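Section 3: Preparing and Loading Garments

Read this section before you run the Mirel compact washer for the first time. If the transport bolts are still in the back panel, go back to Section 2 and remove them first.

3.1 Sorting

1. Check the care label on each item. Do not machine wash anything marked hand wash only unless you plan to use the Delicate program.
2. Separate white, light and dark items. Wash new dark items alone the first time.
3. Keep towels and fleece apart from knits. Lint sticks to knits and is hard to get off once dry.
4. Set aside anything stained with gasoline, paint thinner or cooking oil.

CAUTION: Items soaked in solvent can catch fire in the drum. Rinse them by hand in plenty of water and air them outdoors before washing.

3.2 Getting items ready

1. Empty all pockets. Coins and screws can pass through the drum holes and block the pump.
2. Close zippers, hooks and snaps. Leave shirt buttons open.
3. Tie loose cords in a bow. Do not use a tight knot, as it will be hard to undo when wet.
4. Turn printed items and jeans inside out.
5. Treat stains on collars and cuffs with a little liquid detergent and wait 9 minutes.
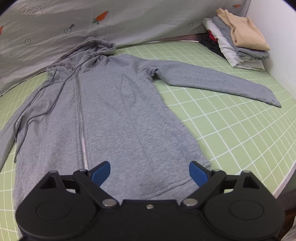

Small items such as socks and baby clothes should go in a mesh bag. The bag supplied with the washer holds up to 200 g of dry laundry. Fill it halfway and close the slider under its elastic tab.

Note: Underwire bras must always go in a bag. Damage caused by a loose wire is not covered by the warranty.

3.3 Loading the drum

1. Open the door fully and check the drum for items left from the last wash.
2. Put items in one at a time, large and small mixed. A load of one heavy item – a bath mat, for example – may not spin properly.
3. Leave a hand's width of space at the top of the drum.
4. Check that nothing is caught in the rubber seal, then push the door until it clicks.

The maximum load depends on the program:

Cotton: 3 kg
Easy Care: 1.5 kg
Delicate: 1 kg

3.4 Adding detergent

1. Pull out the drawer as far as it will go.
2. Pour 50 ml of liquid detergent into the left compartment for a full load with normal soil. Use less in soft water areas.
3. Add softener to the center compartment, no higher than the MAX line.
4. Close the drawer slowly.

CAUTION: Do not open the drawer while the washer is filling. Hot water may splash out.

Go to Section 4 to choose a program.

Revised 2020-11-15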